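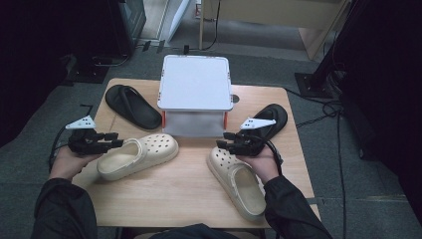

Clogs, slides and the little white stand, all on the table for sorting

Summer shoes: store them or leave them out?

petel_porch
2022-10-08
OK so it's that time of year and I'm putting the warm weather shoes away until April. I've got black slides and cream clogs (the kind with rows of holes on top) and one small white stand with a flat top and orangey-red legs. My plan was clogs up on the stand, slides underneath. Does anybody stack theirs like this or do you just throw everything in a bin?

grinetti8
Bin. 15 years of bins and my shoes are fine.

mudroom_mae
Oh no, please don't bin the clogs! Mine got squashed under a pair of boots and one never got its shape back. Stand them upright, soles down, nothing on top. Slides can go anywhere, they're basically flat.

grinetti8
Squashed how? They're foam. Leave them in the sun for a bit and they pop back.

mudroom_mae
Mine shrank in the sun so I'm going to disagree with you there — half a size at least.

kovacik_fan
I'd flip it. Slides on top, clogs on the floor. I have a Kováčik rack by the door and the tall stuff always gets kicked off the upper shelf. Also scrub around those holes first, grit hides in there all winter.

petel_porch
Old toothbrush for the holes? And I may end up leaving the slides out, I wear them to get the mail even in the cold.

kovacik_fan
Toothbrush and dish soap, yep.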